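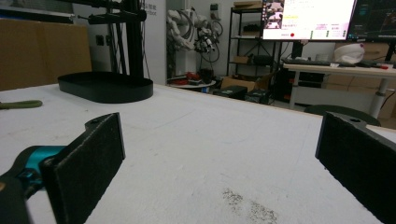

Rule 14 said that the table was to be wiped before each set and that the person who wiped it was to initial the sheet. I had initialed the sheet 119 times by the first week of January and I had wiped the table perhaps half of those.

I tell it this way because the report tells it another way. The report says the procedure was followed with minor deviations. I wrote the report.

We worked on the second floor of the old Drorkard building, over a company that sold window blinds. The job was to teach by hand. You held the gripper, which had two black fingers and a handle that got heavy after an hour, and you picked a thing up and put it down in the tray, and the recording of you doing it went off to be learned from. A set was 30 picks. Then you wiped the table, initialed the sheet, and started another set. Zabala paid for the sets. They wanted 1000 of them, each one done according to a book they had sent us in a gray binder.

The book was good. I want to be fair to it. Whoever put it together had done the work themselves at some point, and you could tell from the small things. Rule 6 said not to talk to anyone while the fingers were closed. Rule 9 said that if you dropped the object you were to leave it where it fell, finish the recording, and mark it as a drop. Rule 11 said to put the gripper down if your wrist hurt, and it said this twice.

Rule 14 was the longest. The finger pads shed. They were soft, with a grain to them like foam, and after enough picks they left dark specks on the white tabletop, mostly close to the edge where you stood. The book said that the specks had to come off. It didn't say why. There was a cloth for it in a drawer, and a bottle.

For the first few weeks I wiped. Then one evening the bottle was empty and I did a set anyway, and signed. The next day the bottle was full again and I did two sets between wipes, and signed for both. After that it was a question of how the table looked to me. If it looked all right I left it.

My partner on the shift was a woman older than I was who had come from Graswood, where they packed glass. She wiped every time. She folded the cloth into quarters and went from the far side of the table to the near side in straight lines, then turned the cloth over and did it again. It took her about as long as it took me to drink half a cup of coffee. She never said a thing about my way of doing it, and I took that to mean she hadn't noticed.

In January Zabala sent an auditor. He was a polite man with a bad cold. He read the binder at our desk, all of it, including the pages at the back about how to ship the pads. Then he asked to see the sheets, and I gave him the sheets.

"These are very complete," he said.

"We try," I said.

He turned a few pages. "You sign fast."

I said I didn't follow him.

"The times," he said. "She signs four minutes after her set ends. You sign in the same minute." He blew his nose. "It's not a trap. I'm just reading."

I told him I was quick with a cloth. He wrote that down, which bothered me more than if he had argued. Then he asked if he could watch, and I did a set for him. I did it well. I had a soft green strip to pick up, a nasty little thing that bent the wrong way if you came at it from above, and I got it on every pick but one. When I finished I opened the drawer, took out the cloth and the bottle, and wiped the table from one end to the other while he stood there. I initialed the sheet four minutes later. I was looking at the clock when I did it.

He thanked me and went to catch his train.

What came back from Zabala two weeks later wasn't about me. It was a letter to all the sites that used the book. Some of what had been learned from the recordings was coming out odd. On a clean table the arm did fine. On a table with marks it sometimes went for the marks. It came down and closed on nothing, then carried the nothing to the tray and let go of it, very carefully. And at one site in particular, the letter said, there were recordings with the specks building up from set to set that the sheets listed as wiped. They were asking each site to go through its own work and say which sheets could be relied on.

They could have told us which site. I think they knew. The auditor had four minutes and zero minutes written down in his own hand.

My partner read the letter standing up. She put it on the desk beside the keyboard and got her coat.

"You going to do that, or should I?" she said.

"I'll do it," I said.

"All of them?"

"I said I'd do it."

She buttoned the coat. "At Graswood we had a sheet for the floor," she said. "Sweep and sign. Everybody signed. Then a boy went down with a whole tray in his arms, and they pulled the sheet to see who swept, and it was signed." She looked for her gloves. "It was my name on it. So I'm not saying anything to you."

She went home. I sat there with the sheets.

We had done 507 sets by then, she and I and the morning people. I pulled mine and put them in a pile, and I started the recordings from the beginning. You can see the table in every one. I had never thought about that in all the time I was signing. The table was most of what there was to see. I could watch the specks come in, a few and then more, and then the table would go white again and I would know that had been a day I wiped, or a day she had gone before me.

It took me three nights. I made two lists. Where I couldn't tell, I put the sheet on the bad list, and by the third night I was putting nearly everything there, because once you have started to doubt your own initials they all look alike. In the end I had a long list and a short one and I was fairly sure that the short one was true.

Then I wrote the report. The form had a box for a summary, and the summary had to be chosen from a menu. There were three choices. Procedure followed. Procedure followed with minor deviations. Procedure not followed. I had the third one picked for a good while. Then I thought about the morning people, who had never done anything, and the contract, and the window blinds company that wanted our floor for storage. I changed it to the second one and attached both lists.

So the lists were honest and the box wasn't. I have gone back and forth on whether that counts.

Zabala threw out everything on the long list and paid for the rest. They didn't ask about the box. Maybe they only read the lists, or maybe they only read the box and some other office read the lists. We were told to do the missing sets over, and we did them over, into the spring.

The book changed too. A new edition came in a blue binder, printed by an outfit called Plureck. Rule 14 was shorter. It said to wipe the table, then to hold the open gripper over it for five seconds with the recording on, then to start. There was no place for initials anymore. The clean table was its own signature, or the dirty one was.

I liked the new rule. I also missed the old one a little, and I couldn't have told you why. It had asked me something every 30 picks and left me alone with the answer.

My partner kept the sheets going. She ruled up her own on the back of packing slips, with the date and the time and a space at the end of the line, and hung them on a clip by the drawer. I asked her what for, now that they had it all recorded.

"Habit," she said.

The last one on the clip is from 2023-05-04, our final evening before the contract ran out. Her initials go down the page in blue ink with mine under them, hers and mine, hers and mine, four minutes behind every set. On the last line there is a time and no initials. I had finished the set and she was already shutting down the screens, and there wasn't going to be another one. I got the cloth out and did the table, far side to near side, and turned it over and did it again. Then I couldn't find the pen.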